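Gretside workshop notebook
25 Dec 2023

Quiet morning, kettle on, and I finally have the bench to myself, so I am going to write up the seed-starting mix before I forget which tray was which (I very nearly have already). The building heat is set low for the holiday and the germination shelf was sitting cooler than I like, so I pulled the old wool blanket over the back of it and moved the basil to the top.

The Zesitz mix is still my favorite to work with. It takes up water slowly, and you have to be patient and go back to it with the can, but once it is damp it stays damp, and I found I could leave it a couple of days without fretting. The Baloyi mix drinks everything at once and then dries to a crust, and the little lettuces have a hard time pushing up through that. I sowed 111 lettuce seeds in each, same packet, same depth, and at 7 days I had 52 up in the Zesitz and 47 in the Baloyi. Not much of a gap, I know, and I wouldn't argue with anyone who called it luck! But the Zesitz seedlings do look sturdier to me, and they came up closer together in time, so pricking them out will be a nicer job.

The Amier tray I can't say anything fair about. I left the lid off overnight, the surface went pale and hard, and I had to soak it from underneath the next day. Start that one over, and this time tape a note to the lid.

Please, whoever is in next: water from below only, and let the trays drain on the rack before they go back on the shelf. The left-hand drip tray has a hairline crack, so keep a towel under it until I get to the hardware store.

One more thought while it's fresh. I'd like to pot some of these on instead of composting the lot, and keep a few going until May to see if the early difference lasts. They'd need something with more depth than the cell trays, and a coarser mix, maybe a third grit. 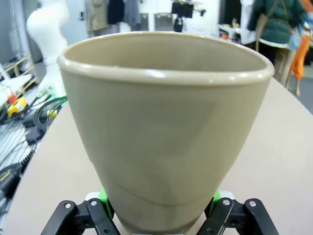

The grit we have is far too dusty to use straight from the bag, so I'll rinse a bucket of it tomorrow and spread it out by the radiator to dry. Labels in pencil, please, the marker fades so badly under the lights.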